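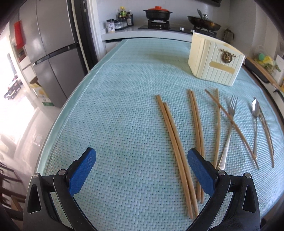
Figure 1. Turquoise woven cover on a long table, kitchen counter behind.

Water Use for Hand Dishwashing in Shared Student Kitchens
Project report, Environmental Studies, second year

1. Background

Most residents of the Katona housing block wash their dishes by hand. The block has no dishwashers, and water is included in the rent, so residents never see a bill. Our group wanted to know how much hot and cold water goes through the kitchen sinks and whether a simple change in washing habits would lower it.

We chose two kitchens of the same size. The first is on the Prolla side of the building and the second is on the Grika side. Both have a double sink, the same model of faucet and a drying rack. The people using them cook at similar hours, mostly in the evening.

2. Method

We fitted a flow meter to the supply pipe under each sink. The meters were made by Proltura and were on loan from the department. Readings were written down at 8 a.m. and 10 p.m. for 3 weeks. Before starting, we checked both meters by running water into a 500 ml measuring jug and comparing the jug with the display. The Grika meter read slightly low and was replaced.

During the first week we asked residents to do nothing different. After that, a notice went up in the Prolla kitchen asking people to fill one side of the sink for washing and the other for rinsing. The Grika kitchen got no notice and was used for comparison.

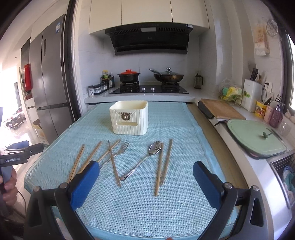 We also asked residents to keep a short log next to the sink. Each entry gave the time, the kind of meal and whether the water was left running. Small items were the hardest to record. People tended to wash a single spoon or cup on the way past and not write it down, so the logs are less complete than the meter readings. We used them only to understand habits and not to work out totals.

3. Results

The two kitchens together used 2546 liters during the study. In the first week there was little difference between them. Once the notice was up, use in the Prolla kitchen fell, with the biggest drop in the evening readings. Morning use stayed almost the same. The Grika kitchen showed no clear change.

According to the logs, most of the running water went to rinsing. Pans were usually soaked first, while flatware was held under the faucet a piece at a time. 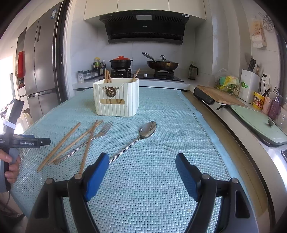 Several residents said they did not like using a filled sink for forks and spoons after greasy plates had been in it. Others washed the flatware first and the plates last, and they had fewer complaints. The original notice did not mention the order of washing.

4. Problems

One evening reading in the Grika kitchen was missed and had to be estimated from the next morning. A plumber also shut off the supply for part of an afternoon in August. The meters do not separate drinking water and cooking water from dishwashing water. Filling a 300 ml glass counts the same as rinsing a plate.

5. Further work

A longer study should include more kitchens and a second notice that gives the order of washing. We would also like to put separate meters on the hot and cold pipes, as heating is probably the larger cost to the building. The readings and the blank log sheet are in the appendix.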